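Laundry Club

The robotics club at Dristenwood meets in a ground-floor room that used to hold the school's lost property. There are 11 members this year, most of them juniors, and they have spent the winter trying to get a two-armed robot to load a washing machine.

The idea came from Stojan Lazarević, who teaches physics and runs the club after school and on Saturday mornings. The regional contest in Rallen lets teams choose a household task and scores them on how much of it the robot completes without help. Most teams pick something on a tabletop. Lazarević's students voted for laundry because the points were higher, and he let the vote stand.

"I told them cloth is hard," he says. "They said the cloth part was months away. They were right about that. We spent until February on the door."

The club trains its robot by demonstration. One student guides the arms through the task while the cameras and joint sensors record, and the recordings are used to train a model that tries to repeat the motion. By the week I visited, the club had logged 3,262 recordings. The first 1,000 were thrown out. A camera mount had slipped and the view no longer matched the position of the arms.

Danica Stojanovska keeps the log. She is 16 and writes down the date, the operator and the result of each attempt, along with comments such as "too fast" and "hit rim, do over." She also decides when a person has been at the controls too long. The limit is 20 minutes, and she holds Lazarević to it as well.

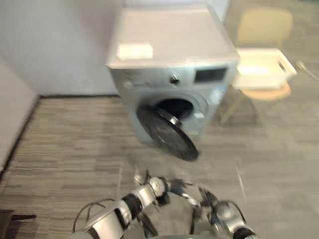

Todor Papadopoulos and Sorin Ristić handle most of the arm work. Papadopoulos is the better operator by general agreement, though his recordings were causing trouble in January. He moved so quickly that the model learned to swing at the door and miss. Ristić asked him to slow down, and when that didn't last, he wrote a speed limit into the control software. They didn't speak for a couple of days. The limit is still there.

The contest rules, which run to 40 pages, say the machine doesn't have to be plugged in. They also say a team loses points each time a member touches the robot during a run. At last year's event in Gasthorpe the club was docked for 2 touches and finished seventh with a different project, a robot that sorted silverware.

Živko Popescu, a senior, was on that team. He now works on the part of the project that comes after the door, which means towels. Shirts are out for this season. The hands can hold a towel well enough, he says, but they have trouble letting go of it, and a towel that hangs halfway out of the drum counts as not loaded.

Money is a smaller worry than it was. The club raised $1,000 at a car wash in the fall and spent most of it on replacement finger parts. Lazarević keeps the broken ones in a coffee can on his desk.

The team plans to keep recording until the week before the contest, then stop and test only. Stojanovska has already drawn up the schedule and taped it inside the cupboard. Papadopoulos has the first slot on Saturday, at 8:30.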